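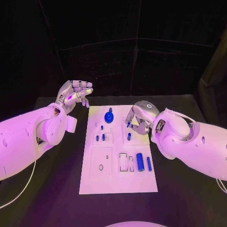 Progress report to the Goossens Fund for Local Audio
Project: The Gamton Hour, weekly interview podcast
Submitted by Citlali Serrano, host and producer
2/19/18

Dear friends at the Fund,

I promised you a report at the midpoint of the grant, and I have been looking forward to writing it, partly because it's a nice excuse to sit down with a cup of coffee and go back over everything we've made since September. When you're putting out a show every week you're always thinking about the next guest, and you forget the ones you've already had (even the ones who made you laugh so hard you had to stop tape!).

We have now released 16 episodes under the grant. The plan we sent you called for one more than that by now. The missing one is the conversation with the two brothers who ran the old Brimberg drive-in. We recorded it, and it was lovely, but one of their microphones picked up a buzz all the way through, and I didn't want to put it out in that shape. They've kindly agreed to do it over, and it will go up before the end of the grant.

The most listened-to episode so far is the one with the retired wedding band, which has been downloaded 2,110 times. For a show that used to be heard mainly by my relatives and the people they pestered, that's a big number, and we're still getting mail on it. A good share of that mail is from people who want us to know the band played at their wedding, and a smaller share is from people who want us to know the band played the wrong song. I read a few of both on the air and the drummer called in to defend himself, so that turned into a segment of its own.

On the format, we made one change from the proposal. We had planned to open each show with ten minutes of local news, and after a month of that I could hear myself hurrying through it to get to the guest. Now the guest comes on right at the top, and the news has shrunk to a short bit in the middle -- we call it the Half-Time Bulletin -- where the guest is free to interrupt. They nearly always do, and I think it's some of the best talk on the show. 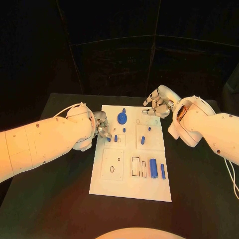 The listener call-in line was the other thing you asked about. It started slowly. For the first few weeks we had to beg, and then we asked people for the worst advice they ever got from a boss, and the voicemail box filled up overnight. We've kept to that kind of question since then: easy to answer, a little embarrassing, suitable for a family car ride. The calls run at the end of each episode.

As for money, we are on budget overall. Editing has cost more than I guessed and travel a good deal less, as most guests have been happy to come to us. With your permission I'd like to move what's left in the travel line over to editing. We also bought a Takier mixer to replace the one that had been giving us trouble, and the receipt is with the other paperwork attached to this report.

There are 2 live tapings still to come, both at the Brimberg library, in the big room downstairs. The first will be all stand-up comics who grew up in Gamton, and the second is a storytelling night with open sign-up, which makes me nervous in a good way. I'd be so pleased if any of you could make it to either one. I'll send the dates as soon as the library confirms them, and I'll hold seats near the front until I hear from you.

With warm thanks,
Citlali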